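Pluka puts its kitchen robot budget to the test before spending it

Shares 113 | Comments 6

The meal-prep company Pluka has been talking about buying a robot arm for its Narnumport test kitchen since December, and on 11th April it finally showed people what the money would go toward. Everything on screen that afternoon was simulated, from the tiled wall to the arm itself, and it was still one of the most exciting budget meetings this reporter has sat through.

The idea is simple enough. Before anyone signs a purchase order, the planning team builds a kitchen in software, puts an arm in it and works through the small jobs that fill up a shift. Reaching over a counter, picking up a jar, working close to a coffee machine – the sort of thing people do while talking about something else. The results feed into a spreadsheet, and the spreadsheet decides what gets ordered and in what sequence.

"We used to start with the catalog," said Si-eun Hong, who is leading the purchase. "Now we start with the counter. I want to know what the arm has to get past before I want to know what it costs."

She has a point, and it's a fun one to see played out. A kitchen counter is crowded. There are cabinets below and a shelf above, and an arm has to fold itself into what's left. Mounting it in a different spot could change the whole order – the base, the cable run, even the electrical work. Hong's team now treats the mount as its own line in the budget, separate from the arm, so that it can be changed late without reopening the rest.
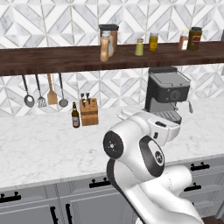
Jytte Bech would go further and leave the arm off this year's budget entirely. Her view, given during the open part of the meeting, was that a simulated counter stays as tidy as you draw it, and that Pluka ought to rent a unit for a season and log every stoppage before buying anything. "Show me the repair bill first," she said, "then show me the robot."

Hong took that well. Renting is already in the draft plan as a fallback, and she agreed that service costs are the softest numbers in it. The draft sets aside 3,397 dollars for spare parts and replacement fingers in the first year, a figure she expects to argue over again before the summer. Training is listed separately, and so is the time it takes to clear a work area and get it going again after a fault.

The choice of gripper got the most discussion, and rightly so. Two offers are on the table, one from Kwon and one from Rillidia. Kwon's price bundles the hand with the arm. Rillidia sells them apart, which looks more expensive on the first page and may work out cheaper if the kitchen ends up wanting a different hand for different work. Small containers are a good place to compare them. They come in all shapes, their lids vary, and a hand that does well with one may be clumsy with the next.

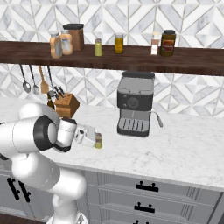

Pluka plans to score each offer on the same short set of jobs, run in the same simulated room, with the starting positions shuffled. A supplier doesn't get to pick the jobs. It does get to see them ahead of time and to suggest settings, and Hong said both companies had been generous with their engineers' time.

There's a second stage as well, and it's the one to look forward to. Once a supplier is chosen, the plan calls for up to six weeks of trials on a real counter before the final payment goes out. If the real arm can't match what the simulated one did, the last installment is held back until it can. It's a sensible clause, and other small kitchens thinking about a first robot may want to borrow it.

Cameras are another cost that first-time buyers tend to leave out. Pluka's draft has three of them, along with mounts, lighting and somebody's time to clean the lenses. A wide view helps with planning a reach, while close work asks for something nearer the hand. The team is trying out viewpoints in software now, before drilling holes in anything.

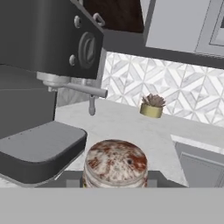
The camera line is also the easiest to trim if prices go up, though Hong would rather wait a few months than go without. She has seen one project elsewhere stall for exactly that reason, with a good arm parked under a sheet for want of a bracket.

Power and floor space still need to be settled. The building's wiring is old, and an electrician is due to look at the back wall before the numbers are final. Pluka is also asking its evening crew where they'd want the stop button, how much room they need to walk by, and which jobs they'd be happiest to hand over. Wiping down came up more than anything to do with jars.

The revised budget goes back to the owners next month. The meeting ran well past its slot, and people were still crowding around the laptop when the lights in the hallway went off.

6 comments | Share this story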